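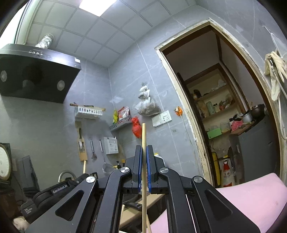

## 3. Where the long tools live

I promised in the last section that I'd get to the long stuff, so here we go. By long stuff I mean chopsticks, stirring sticks, skewers, spatulas, the rolling pin if you own one, anything that's taller than the jar or drawer you'd like to keep it in. In the diaries our cooks kept, these things caused more grumbling than pots, lids and plastic tubs put together (and I've got strong feelings about plastic tubs!).

Figure 3. A pale wooden stick held upright near the range hood, with the hood's small round control buttons and underside lamps visible behind.

Tadeusz Domański and I went through 548 diary entries from 35 home kitchens, all of them in the Mundgate flats. Those kitchens are small. Most have the stove on one wall, a strip of bench beside it and a hood overhead, and whatever is left over has to hold everything else. I'd gone in thinking people would sort their tools by how often they used them. That's what I do at home, or what I tell myself I do. Very few of the cooks worked that way. They sorted by height first, then by what the thing was made of, and how often it got used came a distant third.

Height makes sense once you've stood at one of those stoves. A tall stick in a jar leans out over the burner, or it catches your sleeve when you reach for the hood buttons. One cook wrote that she'd moved her jar to the other side of the stove three times in a month and then gone back to where she began. Another laid everything flat in a drawer, which worked until the drawer wouldn't close on the longest pieces, and then she kept the drawer open a crack for the whole of August. I love that entry.

Material was the part I hadn't expected. Wooden things got treated as a family of their own. Cooks would put a wooden spoon with wooden sticks and a wooden board, even when the jobs had nothing to do with each other, and they'd move a metal ladle out of the way to do it. When Xiaoqing Wan asked about this in the follow-up chats, people talked about drying. You wash the wooden things, you stand them somewhere with a bit of air, and after a while the drying spot just becomes the storage spot. She reckons half the arrangements we recorded started that way. I'd put it lower, but we haven't settled it and I don't think our notes are good enough to settle it.

The boards were a bit different. They're flat, so they can go behind something or lean on a wall, and cooks who leaned one thing tended to lean several. Trays ended up there too, then a baking sheet, then a slab of something nobody in the household had used in years. Urho Pelkonen called this the "leaning pile" in his coding notes and the name stuck. We went back and added it as its own category, so if you're comparing our tables with the earlier Pawłowska report, please note that their "wall storage" takes in hooks and shelves as well, and ours doesn't.

I should say something about the stove area itself. We asked every cook to keep a list of what was within arm's reach while they were cooking, and to do it before tidying up. The lists were wonderful - messy, full of crossings out, with odd things turning up beside the oil and salt. Clocks and timers came up a fair bit. So did mail. What we did not get was a good sense of how things moved during a meal, as most people wrote their list once and then got on with the cooking. Krystyna Czerwiński has suggested a second list, made 60 minutes after the first, and we're trying that in the next round.

One last thing on labels. We had "tools, long" as a single code to begin with, and it was hopeless. A skewer and a spatula don't behave the same way in a drawer. We've now split it into straight pieces and pieces with a head, and recoded the lot, which took Tadeusz and me most of a fortnight and a good deal of tea. The straight pieces are covered in 3.1, and the ones with heads are in 3.2 along with the ladles.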